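Skovar Round Table, light wood
Kasbridge Furniture > Tables > Shared spaces and lofts 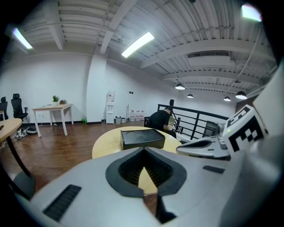

Why we keep coming back to a round one

We've sold a lot of tables over the years, and the one people ring us about again (often for a second, and sometimes a third) is the Skovar. It's a friendly sort of table. There's no head and no foot to it, so whoever wanders over with a cuppa can pull up whatever chair is handy and settle in, and it sits just as happily beside a railing on an upper level as it does in the middle of a big open room.

The pale top is easy to live with. It goes with black mesh office chairs, it goes with beige, and it doesn't mind a mixture of the two, so please don't feel you have to replace all your seating at once! If you're fitting out a larger space, two round tables with a bit of walking room between them will usually feel more relaxed than one long one, and you can always shift them about when you change your mind.

Sizes and finishes

The Skovar comes in 4 sizes, from a snug little table for two up to one that will take a proper team lunch. Colour can vary a touch from one top to the next, as timber does, so if you're ordering a pair let us know and we'll do our best to match them. The black pedestal base is the Bunano, which leaves your knees plenty of room. If you'd rather have four legs, ask us about the Chauke, a slightly heavier frame in the same black.

Price

Skovar top with Bunano base, medium: $1,789
Skovar top with Bunano base, large: $2,796
Delivery and assembly in the metro area is included. Further afield it's around $300, depending on stairs.

Looking after it

Wipe it down with a soft damp cloth and dry it off afterwards. Coasters are a kindness. Felt pads under boxes and desk gear will save the finish from scratches, and we pop a sheet of them in with every order.

Lofts and upper floors

The top and base travel separately, so most staircases are no trouble. Do measure your landing before you order, though, and send us the numbers if it looks tight.

Add to quote
Ask for a timber sample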